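Turning hydrangeas blue with coffee grounds, does it work?
Garden Talk > Shrubs

mossyboots
My neighbor swears that a cup of coffee grounds every Sunday turned hers blue in one season. I've been at it since April and mine are as pink as ever. Am I doing it wrong?

Tae-yang Han
I doubt it. Used grounds are close to neutral, and most of the acid went into your cup. People see one blue bloom and credit breakfast.

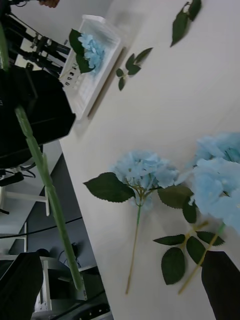 For color you need low pH and aluminum the roots can take up. Test the soil before you buy anything.

clukcombe_kate
Disagree. I've used grounds for 13 years and my hedge is blue.

Tae-yang Han
And what was it before the grounds?

clukcombe_kate
Blue, but paler.

dry_creek_joe
So it was blue soil to begin with. I paid for 2 bags of Turkeck acidifier on the same kind of story and got a muddy purple.

mossyboots
Is purple bad? I'd take purple.

dry_creek_joe
It is when the bag says "true blue." How hard is your water? Mine tests at 125 ppm and I suspect it undoes whatever I add.

mossyboots
No idea. Getting a soil kit first, then I'll check the water. Coffee goes on the compost until then.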